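Notes on polished wood and doors, filed under jobs I meant to do in June.

## Dust first, polish second

Most people (me, for years) go at a shiny brown surface with polish while the dust is still on it. That makes a thin paste, and the paste finds the light every afternoon at four. Go over it dry first, with an old cotton pillowcase, along the grain. Then look at it from low down, with your chin practically on the wood, and be humbled.
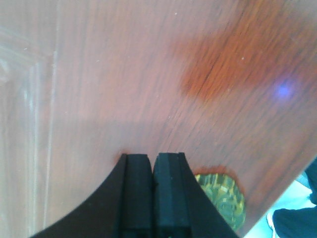 One reader wrote in to say she has never polished anything in her life and her wood looks better than her sister's, who does it monthly. I have no answer to this. Monthly is too often, mind you. Twice a year is plenty, and a tin of Flema wax lasts me longer than most kettles.

## Grooves and fancy brass

Flat bits are easy. Mouldings are where dust goes to retire. A dry paintbrush, the cheap 27 mm sort, gets into channels that a cloth only skates over. Work from the top down and keep the hoover nozzle underneath.

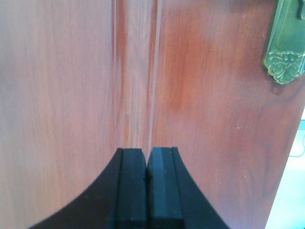 Scrolly handles want the same brush and very little else. If the metal has gone a bit green and you like it that way, leave it be. I once took a Bisance paste to an old handle and got it so bright that I had to do all the others to match. There went a weekend.

## Doors that stick or groan

Before you reach for the plane, check the hinge screws. A loose top hinge lets the door drop, and a plane won't fix that, though it will give you a lovely draught. Tighten with a hand screwdriver. If a screw just spins, pack the hole with a matchstick and glue, then try again.

A stiff lever usually wants a puff of graphite. Oil works beautifully until it has collected enough fluff to knit with.

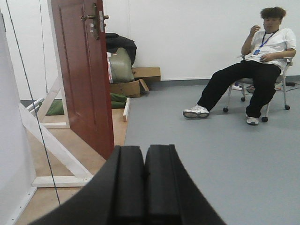
*Door open, lever and latch within easy reach: the best way to work on either.*

## What lives behind the door

Everything, in my case. The space behind an open door is the best storage in any building right up to the moment you want to open the door fully. Soft things can go there, as they forgive a knock. Keep boxes further back, and label them on the side you'll be looking at.

Keys left hanging in the lock will swing and mark the finish in time, so take the bunch off and leave the one. 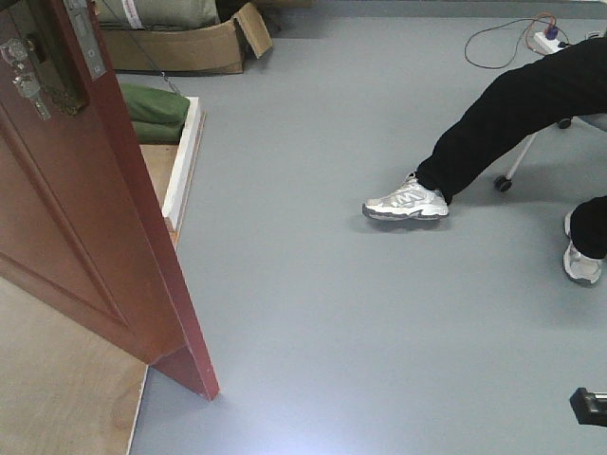 Take the last one off as well, replied a reader who has clearly been locked out less often than I have. Fine, but put it on a hook, and tell the rest of the household which hook.

Vinyl floors next time, once I've got the Pietrzak cleaner off mine.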